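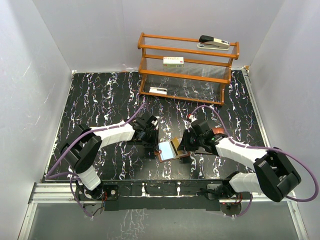 Erhan Ersoy 来信问，门禁记录是设备自动写下来的，没有人经手，为什么课上还要花整整一讲去讨论它可不可信，直接拿来排时间线不行吗。这一讲基本上就在回答这个问题。

侦查与证据实务　讲义五
门禁记录与时间线的重建
授课：Nesrin Sarıgül

一、本讲范围

上一讲讲的是锁具本身：锁芯痕迹、撬压痕迹、钥匙复制的一般检验方法。本讲只讲记录，包括楼宇大门读卡器、楼层门读卡器和户门电子锁三种来源。监控录像放在讲义七，手机基站数据不在本课程范围内。

需要提前读的材料是 Graltberg 公寓入室盗窃案的卷宗摘录，共三份：报案笔录、门禁导出表、设备检验记录。没有读过的同学，第四节以后会跟不上。

二、三种记录的来源和差别

1. 大门读卡器（联网）

联网读卡器每次刷卡都向服务器发送一条事件，由服务器写入时间。好处是所有联网点共用一个时钟。网络中断时，多数产品会先把事件存在本地，恢复后补传。补传的事件有两个时间，一个是设备时间，一个是服务器收到的时间。导出表往往只显示其中一个，要问清楚是哪一个。

大门从里面出去通常按按钮，按钮事件没有卡号。“14:07 出门按钮”只能说明有人在那个时刻按了按钮，不能说明是谁，也不能说明按的人真的走了出去。

2. 楼层门读卡器（离线）

离线读卡器自己带时钟，自己存记录，由管理人员定期拿采集器去读。时钟靠电池维持，会走偏。更换电池以后如果没有重新校时，可能从一个出厂时间重新开始，也可能停在断电的那一刻再往前走，各型号不同。

离线设备的存储量有限，写满后多数会覆盖最早的记录，也有少数写满后停止记录。这一点必须查型号说明或者做实验，不能凭经验猜。

3. 户门电子锁

户门锁一般只记录从外面开锁的事件。从里面压把手出来，很多型号不记。关门也不一定记。带机械应急钥匙的锁，有的会记“机械开启”，有的完全没有记录。后一种情况下，记录里没有开门事件，不等于门没有被开过。

户门锁的时钟多数不会自动切换夏令时。凡是案发时间在换时前后的，都要单独核对。

三、几个容易混淆的概念

卡号、持卡人、使用人

记录里写的是卡号。卡号对应哪个持卡人，要看发卡登记。持卡人是不是当时的使用人，要靠别的证据。写报告时三者分开写。不要写“Altıntaş 于某时进入大楼”，应当写“登记在 Altıntaş 名下的卡于某时在大门读卡器被接受”。句子长一点没有关系。

发卡登记本身也是证据，要和门禁记录同时调取。常见的问题有：旧卡报失以后没有注销；同一张卡转给新住户时只改了姓名，没有留下修改时间；物业备用卡登记在部门名下，谁都可以领。

接受与通过

“卡被接受”表示读卡器认了这张卡并且释放了锁。门有没有被推开，要看有没有门磁。没有门磁的门，一次刷卡后面可以跟进来几个人，也可以一个人都没有进来。

拒绝事件

导出软件默认常常只导出成功事件。拒绝事件对侦查很有用，例如某人在几个门上连续试卡。调取函里要写明“全部事件，包括拒绝、报警、开关机、校时和配置修改”。

原始时间与校正时间

设备上写的时间叫原始时间。经过核对并换算以后的时间叫校正时间。两者都要保留在表里，各占一栏，不得用校正时间覆盖原始时间。

四、案例：Graltberg 公寓 442 室

案情摘要

三月，Graltberg 公寓 442 室住户 Bülent Altıntaş 报案，称当天下午两点过后离家，晚上七点四十分左右回来，发现户门没有锁好，一台笔记本电脑和抽屉里的现金不见了。锁芯没有撬痕。楼内大门和四楼楼梯门都装有读卡器，电梯当天停用检修，上四楼只能走楼梯。

物业由 Sönmez 公司负责。大门为联网读卡器，四楼楼梯门为离线读卡器，户门锁是 Pramel 电子锁，带机械应急钥匙，机械开启会留下记录。导出软件是 Osis。

第一次调取得到的材料

物业给了一份从 Osis 导出的合并表，共 273 条。其中大门 61 条，四楼楼梯门 200 条，442 室户门锁 12 条。表格按时间从早到晚排列，只有一栏时间。

与案发时段有关的几条，按表中顺序抄录如下：

14:07　大门　出门按钮　无卡号
15:37　442 室户门锁　机械开启
16:06　四楼楼梯门　接受　卡 B
16:31　大门　接受　卡 B
18:40　442 室户门锁　接受　卡 A
19:11　四楼楼梯门　接受　卡 A
19:38　大门　接受　卡 A

卡 A 登记在 Altıntaş 名下。卡 B 是物业的维修备用卡。

最初的错误判断

最初的办案人员直接按这张表排时间线，得出的看法是：15:37 有人用机械钥匙打开 442 室，半小时以后卡 B 才在楼梯门出现，因此卡 B 的使用人与开门无关。由此推断，开门的人在 15:37 以前已经在楼里，很可能是住户。调查方向转到四楼其他住户身上，耽误了几天。

其实表里已经有明显的矛盾。卡 A 的三条记录，顺序是先开户门，再过楼梯门，最后进大门。一个从外面回家的人不可能这样走。卡 B 也是先在四楼出现，后在大门出现。碰到这种倒过来的顺序，首先要怀疑时钟。

设备检验

检验由 Beril Oral 负责，做法如下。

第一步，不改动任何设备，先把每台设备显示的时间与标准时间同时记下来。结果是：大门读卡器所连服务器与标准时间相差不到一秒；四楼楼梯门读卡器慢 28 分钟；442 室户门锁慢一小时，原因是换成夏令时以后没有人调过。

第二步，在每台设备上用测试卡刷一次，记下标准时间，再把记录读出来，看写进去的时间和屏幕显示的时间是否一致。有的设备屏幕走的是采集器的时间，写入的却是设备自己的时间，所以这一步不能省。本案三台设备都一致。

第三步，查偏差是什么时候产生的。检验时慢 28 分钟，不能直接说案发时也慢 28 分钟。如果时钟每天慢一点，案发时的偏差会小一些；如果中间有人调过，偏差可能完全是另一个数。Oral 找到了楼梯门读卡器的校时日志，最后一次校时在案发之前，此后没有电池更换记录。她又把读卡器留在检验室观察了两周，走时误差只有几秒。结论是偏差在那次校时就已经存在，属于当时人工输入错误。

第四步，封存。全部读取完成以后才允许物业重新校时。顺序反过来，偏差就再也查不到了。

校正后的时间线

14:07　大门　出门按钮　无卡号　（原始 14:07）
16:31　大门　接受　卡 B　（原始 16:31）
16:34　四楼楼梯门　接受　卡 B　（原始 16:06，加 28 分钟）
16:37　442 室户门锁　机械开启　（原始 15:37，加一小时）
19:38　大门　接受　卡 A　（原始 19:38）
19:39　四楼楼梯门　接受　卡 A　（原始 19:11，加 28 分钟）
19:40　442 室户门锁　接受　卡 A　（原始 18:40，加一小时）

校正以后，两张卡的顺序都与从大门上四楼的路线相符，卡 A 的最后一条也和报案笔录里的回家时间相符。卡 A 这一组可以看作对偏差数值的一次独立检查：Altıntaş 的行程另有公交刷卡记录和楼下商店收据支持，用已知的行程去套三个时钟，得到的结果与检验结果一致。

能说什么，不能说什么

可以说：卡 B 在 16:31 和 16:34 先后被大门和四楼楼梯门接受；三分钟后，442 室户门锁记录到一次机械开启。

不能说：持卡 B 的人打开了 442 室。楼梯门没有门磁，同一时间四楼本来就可能有人。机械钥匙也不留身份信息。要把两件事连起来，还需要备用卡领用登记、应急钥匙的保管情况，以及现场的其他痕迹。

也不能说：窃取行为发生在 16:37。记录说明的是门在那个时刻被打开。户门锁不记从里面出来，也不记关门，停留了多久从这份记录里看不出来。
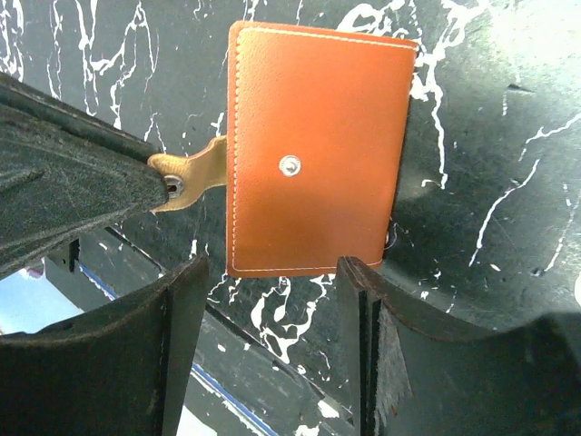

Canan Gökçe 对上面这一节提了反对意见，认为既然户门锁会记录机械开启，而从 14:07 到 19:40 只有这一次，那么进入时间就已经确定了，再说“不能确定”是过于谨慎，法庭也不会喜欢。

这个意见有一半可以接受。如果能证明下面三点，进入时间确实可以定在 16:37：住户离开时门已锁上；窗户和阳台没有进入的可能；该型号锁在任何机械开启的情况下都会写记录。前两点卷宗里有材料。第三点当时只有物业的口头说法。后来做了实验，用应急钥匙连续开锁若干次，正常转动时每次都有记录，但是在钥匙插入后转得很慢、锁舌只退一部分的情况下，有几次没有写入。所以报告里的措辞是“记录到一次机械开启”，没有写“只开启过一次”。

另外，14:07 的按钮事件没有卡号。住户离家的时间来自他本人的陈述，按钮事件与这个陈述不矛盾，但是也不能证明它。把它直接写成“住户离开大楼”，是学生作业里最常见的错误。

五、关于 200 条这个数

合并表中楼梯门恰好有 200 条。看到一个整数，就要问它是不是存储上限。查型号说明，该读卡器的存储量正是 200 条，写满后覆盖最早的一条。也就是说，采集器读到的只是最近的 200 条，更早的已经没有了。

在本案中，最早一条的原始时间在案发前一天上午，案发时段完整保留了下来，对时间线没有影响。但是另一个问题受到了影响：卡 B 在案发前几天有没有到过四楼。大门的联网记录可以往前查，楼梯门的记录查不到。报告里要写“该时段楼梯门记录已不存在”，不要写“该时段楼梯门没有卡 B 的记录”。两句话意思差得很远，后一句会被读成卡 B 没有来过。

由此引出调取的先后次序。离线设备在案发以后仍然在使用，每刷一次卡就可能冲掉一条旧记录。到达现场以后，应当先读离线设备，再处理联网设备。联网记录在服务器上，晚一天通常还在。楼层使用频繁的，可以先请物业把该门改为常开，停止刷卡，读完再恢复。改为常开这件事本身也会写入记录，要在笔录中注明时间和操作人。

六、调取和固定的步骤

以下是本课程要求掌握的操作顺序，考试时按这个顺序作答。

1. 画出楼宇平面和门的位置，标明哪些门有读卡器，哪些没有。消防门、车库门、垃圾间的后门经常漏掉。

2. 向物业问清每台设备的型号、是否联网、由谁维护、谁有管理员密码。

3. 在读取以前，逐台记录设备时间和标准时间，拍照留存，照片中同时出现设备显示和标准时间来源。

4. 先离线，后联网。

5. 读取原始数据文件并计算校验值。软件导出的表格另存一份。表格方便阅读，但是经过软件筛选和换算，不能代替原始文件。

6. 同时调取发卡登记、备用卡领用登记、应急钥匙保管登记、维修单和校时日志。

7. 刷测试卡，核对写入时间。测试卡的卡号和每次刷卡的时间写进笔录，以免以后有人把测试记录当成案件记录。

8. 笔录中写明在场人员、操作人、每一步的开始和结束时间。

9. 封存或者恢复使用，由负责人签字。

如果物业已经自行导出并且重新校过时，不要放弃。先问是谁校的、什么时候校的、校之前显示几点。多数设备会把校时作为一个事件写进去，里面有旧时间和新时间，两者之差就是校时当时的偏差。

七、合并多个来源时的表格格式

作业和报告统一使用以下栏目：

序号
来源（设备编号和位置）
原始时间
偏差
偏差依据
校正时间
误差范围
事件类型
卡号
登记持卡人
备注

“偏差依据”一栏不能空着。写检验记录的页码，或者写“推定”，后面跟推定的理由。“误差范围”一栏，联网设备一般可以写正负若干秒，离线设备要看走时检验的结果。两条记录的误差范围如果重叠，就不能断定谁先谁后，应当在备注中写“先后不能确定”。

本案中卡 B 的楼梯门记录和户门锁记录相差三分钟，两台设备的误差都在几秒以内，先后可以确定。如果户门锁只显示到分钟，误差范围就要至少加上一分钟，这时三分钟的间隔仍然够用，一分钟的间隔就不够了。卡 A 从大门到户门的三条记录间隔都只有一分钟，单看最后两条，严格说先后并不牢靠，要结合路线一起看。

颜色标记可以用，但是打印以后会丢失，所以凡是用颜色表示的内容，必须在备注里用文字再写一遍。

八、与陈述材料的对照

人对时间的记忆受很多因素影响，差十分钟很平常。陈述与校正后的记录差几分钟，不必当作矛盾处理。差一小时以上，先检查换时和时区，再检查陈述。

询问时不要先给证人看时间线。先让他自由陈述，再问具体时间，再问他是根据什么记得这个时间的（看了手表、赶公交、电视节目）。时间线在最后出示，并且在笔录里注明出示的时刻。先看过时间线的证人，会很自然地把自己的记忆往上面靠，以后再分不开。

对物业工作人员的询问要另外准备一份提纲，至少包括：备用卡平时放在哪里，领用是否每次登记，当天有没有维修安排，维修单由谁开，应急钥匙和备用卡是否放在同一个地方。本案中维修备用卡挂在值班室墙上，应急钥匙锁在柜子里，柜子的钥匙也在值班室。领用登记当天是空白的，当天也没有四楼的维修单。这几条和时间线放在一起，调查范围就缩小到能进值班室的人。后续侦查见讲义八，本讲不展开。

九、课后作业

（一）卷宗摘录附件二是一份没有校正的导出表，附件三是设备检验记录。按照第七节的格式做出完整时间线，标出所有“先后不能确定”的地方。

（二）附件三中有一台设备在检验前更换过电池。说明这对偏差的推定有什么影响，还需要调取什么材料。

（三）把下面这句话改写成可以放进报告的句子：“16:31，维修工用备用卡进了大楼，上四楼开了 442 的门。”改写以后逐字说明删掉或者改掉了什么。

（四）选做。找一种你能接触到的离线门锁，查它的说明书，写明存储条数、写满后的处理方式、是否记录机械开启、是否自动切换夏令时。说明书没有写的项目，写“未说明”，不要猜。

作业交到课程信箱，文件名写学号和讲义编号。手写的可以扫描，表格部分请用电子表格，不要交截图。

附：常见扣分点

只写校正时间，没有保留原始时间。

把卡号写成人名。

偏差的正负号弄反。设备慢，校正时加；设备快，校正时减。每次都用一条已知的记录验算一遍。

用“没有记录”代替“记录已不存在”。

从按钮事件推断具体的人。

时间线中混用十二小时制和二十四小时制。本课程一律用二十四小时制。

没有写明调取时是否包括拒绝事件。

下一次课讲户门钥匙和备用钥匙的保管链，请带上讲义四。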